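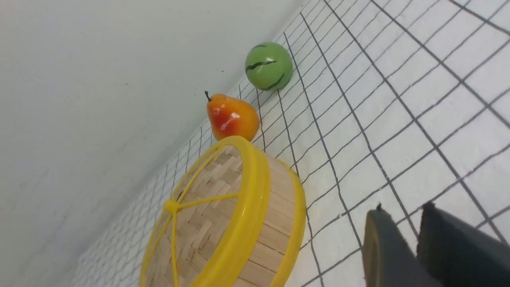

Flaltside garnet survey, progress to end of October. Quick one, full writeup comes with the spring report. Fieldwork on the lower creek is done, upper creek about half. Oľga split each gravel bar into squares before anyone put a shovel in, ruled off like the white tabletop with the toy watermelon ball on it, dark gray lines both ways. Slow to set up but it means every bucket has an address. We've taken 29 buckets so far, all screened on site and bagged.

Results. Garnet in most of the lower bars, small, dark red, mostly broken. Better stuff just below the Nonevmont road bridge where the creek bends and slows down. Best stones came off bedrock, under the clay. Nothing worth cutting yet. Upper creek is patchy, a lot of black sand and not much else. Kristýna thinks the garnet is washing in from the schist on the east bank and I agree, but we need the upper bars finished to say so.

Access. Finlay MacBrayne has OK'd us for his side of the creek thru spring. Vlček land still no answer, I've called twice and left a letter. If it's a no we skip those bars and move the effort upstream. 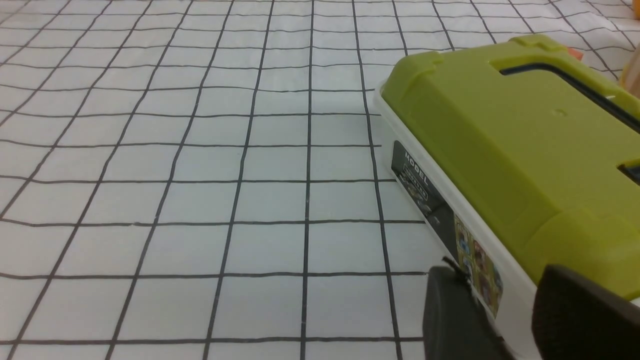 Also lost most of a week to high water. Screens were fine, one set of waders wasn't. Lutz patched the sluice and it's holding.

Money. Of the $2000 we've spent some $700, mostly gas, sample bags and the new classifier screens. Clekano's lab bill isn't in yet and will be the big one. No change to the total asked for.

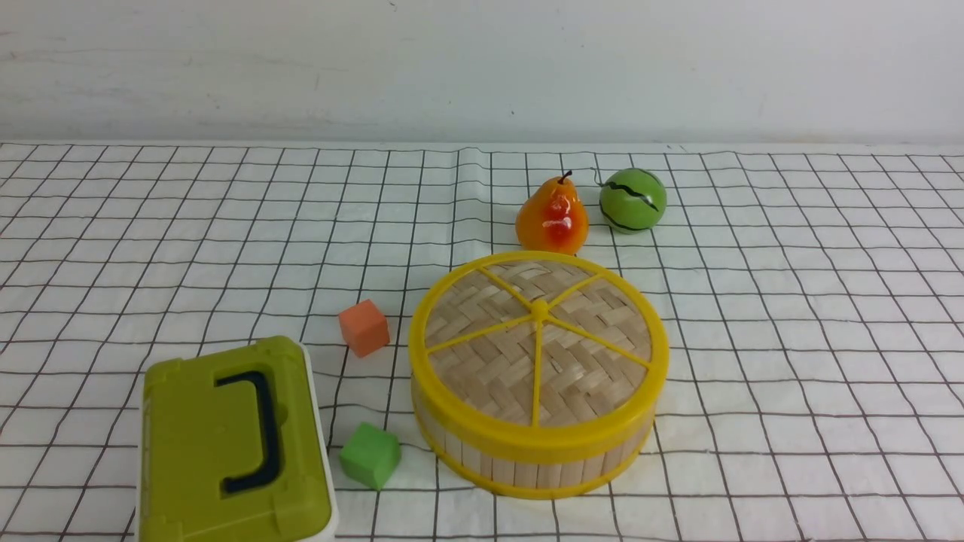 Will the survey still finish on the grant dates? The lower creek will, and the upper creek should if the water stays down and we get 4 more good days before the ground freezes. Otherwise the last bars wait for the thaw, and I'd ask for a short extention, no extra money.

Next: finish upper bars, get the heavy sands to Clekano, chase Vlček again. Oľga is drawing up the map and will send it seperately.

Gorazd Milošević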